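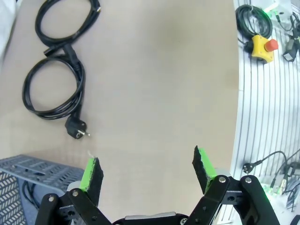
Gokevier power cord, black, Schuko plug

Replacement mains cord for equipment with a detachable power inlet. Two-pin European plug, molded in one piece with the cord. Black PVC jacket. Supplied without retail packaging.

Specifications

Product line: Gokevier
Item: GK-30
Length: 3 m
Jacket: PVC, black
Conductors: stranded copper, two plus ground
Plug: Schuko, straight, two round pins, side ground contacts
Equipment end: C13 coupler
Rated voltage: 250 V AC
Rated current: 10 A
Use: indoor, dry locations
Warranty: 30 months

Compatibility

Fits any appliance with a C14 inlet and a nameplate current of 10 A or less. Common uses are monitors, desktop computers, bench power supplies and small amplifiers. Tested in our shop with the Irov bench supply and the Kwak label printer.

The cord does not fit the Drastik heater. That unit has a C20 inlet and draws more current than this cord is rated for. Order the Drastik cord set instead.

The plug fits Schuko outlets. It does not fit North American outlets, and the cord must not be used with a passive plug adapter on equipment rated for 120 V only. Check the voltage range on the nameplate before connecting.

Installation

Switch the equipment off. Push the coupler fully into the inlet, then insert the plug in the outlet. The coupler should sit flush with no contacts showing. Route the cord so that the plug stays within reach.

Do not run the cord under carpet or through a door gap. Uncoil it completely before connecting a load near the rated current.

Storage

Coil in wide loops and leave the plug end free. Do not wrap the cord tightly around the equipment, and do not bend it sharply where it enters the plug. Replace the cord if the jacket is cut or a pin is loose. The molded ends cannot be opened for repair.

Ordering

Sold singly or in packs of 9. Packs are the same item number with the suffix P. Mixed packs with other Gokevier cords are not available. Unused cords can be returned within 30 days of delivery.

Page revised November 6, 2021. Length corrected in the specification table.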